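Short thread on thermal paste shelf life. We refurbish office desktops at Cocco and keep getting the same question from people who found an old tube in a drawer.

1/ Paste is filler suspended in a carrier, usually silicone oil. Over time the oil separates. A tube with clear liquid at the tip has started to go. It can often be mixed back in.

2/ We store ours tip down, capped, at room temperature. Opened tubes get a date label and go in the bin after 24 months. Grotia, our other shop, uses a shorter limit. Their stockroom is warmer.

3/ Test before use: put a dot on scrap glass and spread it with a card. If it drags, crumbles or leaves grit, throw it out. 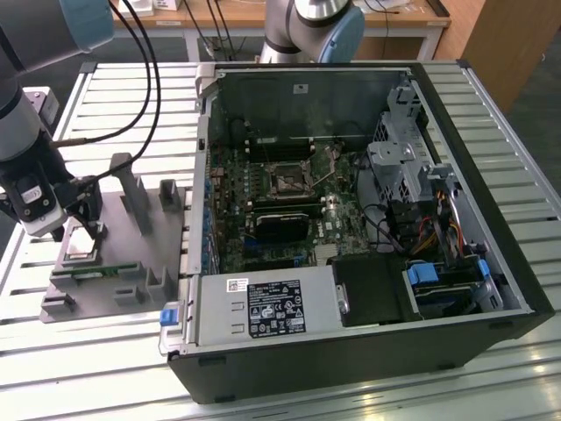
Side panel off, CPU socket empty.

4/ Old residue: isopropyl alcohol and a lint-free wipe. Dried paste can take up to 9 minutes of soaking. Do not scrape with metal.

5/ Amount: a dot the size of a small pea suits most desktop chips. Too much is messy. Too little leaves dry corners and the fan runs louder under load.

6/ Pads are a separate topic. Thickness matters more there, and paste won't fill a gap meant for a pad.

Storage label template goes up in September.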